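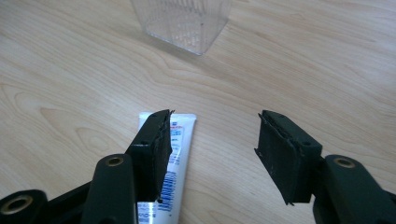 Dustberg tube and jar take-back starts in November

9/8/23

The Dustberg recycling center will begin accepting empty toothpaste tubes, hand cream tubes and small cosmetic jars in November. Until now these items have gone in the regular trash, as the sorting line in Gumetti cannot handle anything smaller than a yogurt cup.

The new service is a one-year trial paid for by the county and run by Vuneo, the company that already collects printer cartridges at the center. Vuneo will put drop boxes at three sites: the recycling center, the Zein Street library and the lobby of the town hall annex. Each box holds 350 liters and will be emptied every other week.

Soon-im Do, who manages waste programs for the town, said the trial came out of a household survey sent out last spring. The town received 609 replies. Small bathroom packaging was the item people most often said they did not know what to do with, ahead of batteries and paint cans.

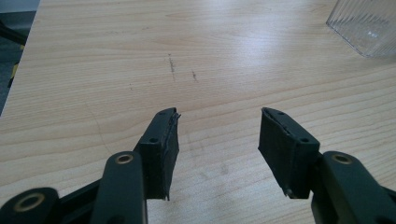

Residents do not need to sign up. Tubes should be squeezed out as far as possible, with the cap screwed back on. There is no need to cut them open or rinse them. Jars should be wiped with a paper towel, and paper labels can stay on. Glass jars still go in the glass bins at the curb.

The boxes will not take aerosol cans, razors, nail polish or prescription medicine in any kind of package. Unused medicine can be handed in at the pharmacy counter on Zein Street during opening hours. Ointment tubes sold without a prescription are fine once they are empty.

Do said the most common problem in other towns has been full or half-full products. "If there is still a lot in it, please use it up first," she said. "A box with leaking shampoo in it has to be thrown out, and then everybody's tubes go with it."

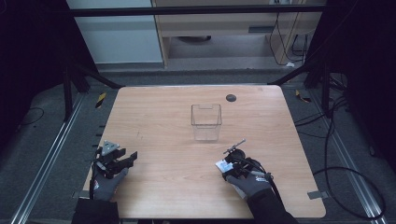 Vuneo will shred the plastic and sell it to a firm that makes drainage pipe. The company needs 3000 kilograms over the year to cover its hauling costs. If the trial falls short of that, the town council will decide whether to pay the difference or end the service.

Schools, salons and dental offices can ask for a box of their own. There are 100 of the smaller desk-size boxes available, and requests will be filled in the order they come in. Forms are at the front desk of the recycling center and at the library.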